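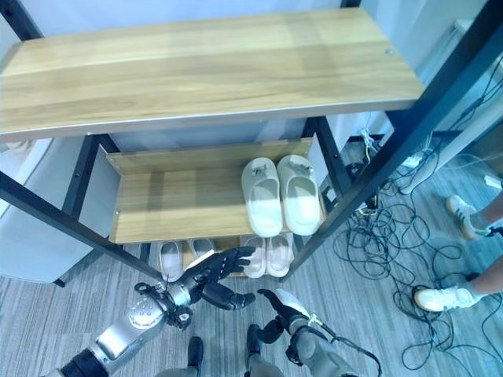
White slide slippers on the middle shelf of a shoe rack.

HADGU COUNTY SHERIFF CLOSES BOAT THEFT CASE AFTER NINE YEARS

Missing pontoon boat recovered from Closen Reservoir, 6 miles from where it was last seen

BRARKANO, July – The Hadgu County Sheriff's Office announced this morning that it has recovered the pontoon boat stolen from the Brarkano town dock 9 years ago. The boat was on the bottom of Closen Reservoir, a body of water that the original investigation described as "searched."

A survey crew measuring silt for the Rukar Water District came across the boat last month in 31 feet of water. The crew reported a large flat object with railings. Divers from the Sheriff's Office went down the next morning and matched the hull number to the one in the case file, which took a while, as the case file had been stored under "Parks."

The boat belonged to the town and was used for the summer sunset tours. It disappeared overnight, along with its life jackets, a cooler and the laminated card explaining the history of the reservoir. The card has also been recovered. It is still legible and still has the wrong year for the dam.

Over the life of the case, the Sheriff's Office logged 1,303 tips. Several placed the boat in neighboring states. One placed it in a barn, and the owner of the barn has asked us to repeat that it was not there. Over 10 callers named the same brother-in-law, who was interviewed, cleared and, we understand, is still not invited to Thanksgiving.

Investigators now believe the boat was untied by someone who meant to bring it back. The throttle was found open and the anchor was down, a combination the department's marine unit does not recommend. No human remains were found and no one was reported missing at the time. The Sheriff's Office does not expect to file charges, as the deadline for doing so has passed. Whoever took the boat is welcome to call anyway. We are curious.

The boat will be raised later this month, weather permitting. The east boat ramp will be closed from 6 a.m. until the work is finished, and drivers should use the ramp on the Rukar side. Spectators may watch from the picnic area. Please do not bring your own boat out for a closer look, and please do not try to claim the cooler.

The town of Brarkano has not decided what to do with the boat. Its insurer, which paid the claim in full, has been in touch.

Anyone with information may contact the Hadgu County Sheriff's Office through the front desk in Brarkano during business hours. Callers are asked to mention the word "pontoon" so that the message reaches the right drawer.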